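Como planear a compra de pinças manuais de recolha

O presente guia destina-se às equipas que preparam o orçamento de equipamento para tarefas domésticas com têxteis. Os pedidos são entregues à Lemport até ao final de outubro.

1. Definir a tarefa antes do modelo. Um casaco acolchoado exige dedos mais robustos do que uma toalha.

2. Solicitar 3 propostas, incluindo a da Pavside, com preços unitários e prazos de entrega discriminados.

3. Separar o custo inicial dos consumíveis - almofadas dos dedos, cabos e baterias. Recomenda-se uma reserva de 50 euros por unidade.

4. Submeter a autorização prévia qualquer encomenda superior a 1.000 euros.

5. Ensaiar a pinça numa casa habitada, com as peças de roupa previstas no projeto.

Pinça manual e casaco acolchoado, sobre a cama:
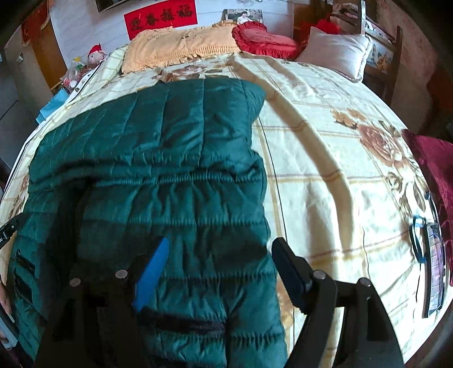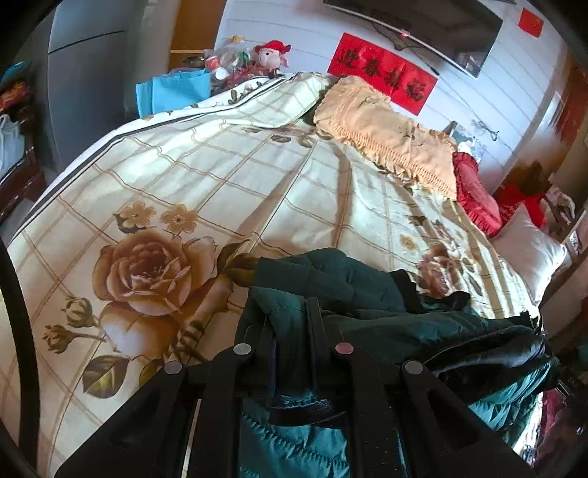 6. Registar o resultado do ensaio na ficha Karkix e anexá-la à proposta escolhida. As fichas sem indicação do prazo de garantia são devolvidas à equipa requerente.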